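Trumari (hand-held gripper)

Trumari is a hand-held gripper design built in shared workshops and at home. It is used to record how a person moves their hands during everyday tasks, so that the recordings can later be used to train a robot arm. The plans were first posted on Jul 15, 2021 by members of the Le Goff workshop, who had been looking for a cheaper way to collect motion data than driving an arm by remote control.

Design

The gripper has a molded shell, a hand mechanism that opens and closes the fingers, and a cube printed with square black-and-white markers. A camera worn or mounted overhead reads the markers and works out the position and angle of the gripper. Because the cube shows several faces at once, tracking can continue when the wrist turns. Most builders make 2 grippers, one for each hand.

The first version, called Hernia, had a flat marker plate in place of the cube. It lost tracking whenever the plate faced away from the camera, and it was dropped in August of the same year.

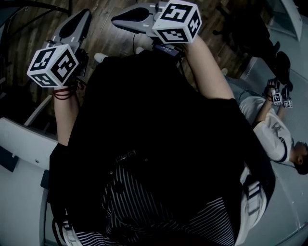
Building

Shells are cast or printed, depending on what the workshop has. The build notes list 3 stages: shell, finger mechanism and electronics. The electronics come last, as the cable has to pass through the finished shell. Marker sheets should be printed on matte paper – gloss causes reflections that the software reads as broken squares – and glued with the edges flush to the cube.

Each gripper is calibrated before first use by opening and closing it 100 times in view of the camera. Calibration has to be repeated if the cube is knocked or replaced.

Software

Recordings are processed with Eltier, a program kept by the same workshop. It matches the marker positions to the finger opening and discards passages where neither cube was visible. The shared library held 3,000 recordings at the last release, mostly of folding, sorting and stacking.

See also

Fiducial marker
Robot end effector
Motion capture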